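Clear table covers – keeping them clear

Quick one, posted between jobs, so excuse the typing.
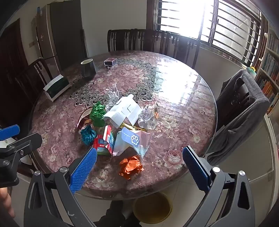
Glass or the thick soft plastic, same rules mostly. Wipe dry after you wipe wet. Every time. The streaks you see at breakfast are last night's rinse water that nobody buffed off. Two cloths – one damp, one dry, and dont let them swap places. Clear the table first, properly. A top like this one, with the pink flowers and the lace doily sealed in under the shine, will hide crumbs all day long, and it hides them better with foil and wrappers and opened cartons piled in the middle. Trash off first, then crumbs, then cloth.

Sticky spots. Candy, syrup, tape gum. Warm water with a drop of dish soap, lay the wet cloth on the spot, go do something else, come back. No knife. No scouring pad. Plastic scratches and stays scratched.

Check for streaks from the window side. Get down low so the sun skims across the top. You'll see every smear you missed. Annoying but it works.

Lace or cloth underneath:
– bone dry before it goes under. Damp lace spots and then it smells
– iron it, even if you hate ironing. Creases show right through
– lay it from the middle out, then lower the cover from one side slowly
– lift and air everything out twice a year. I do February and whenever I remember

Bubbles under soft plastic: leave it a day. Still there, lift the nearest side and smooth back down with a dry towel wrapped round your hand.

Hot pans – trivet. Always. A cup of tea is usually fine, a saucepan is not. Soft plastic goes cloudy and there's no fixing it that I know of.

Sorting the pile: flatten the cardboard, check boxes for leaflets before you toss them, keep the medicine leaflet until the medicine is gone. Small foil bits squashed into one ball so they dont blow off the table when somebody opens the door.

Volkan Baysal wrote in to say vinegar on the glass. Fine on glass, well diluted. I would'nt put it near the lace.

Next time – chair pads, and why mine keep sliding.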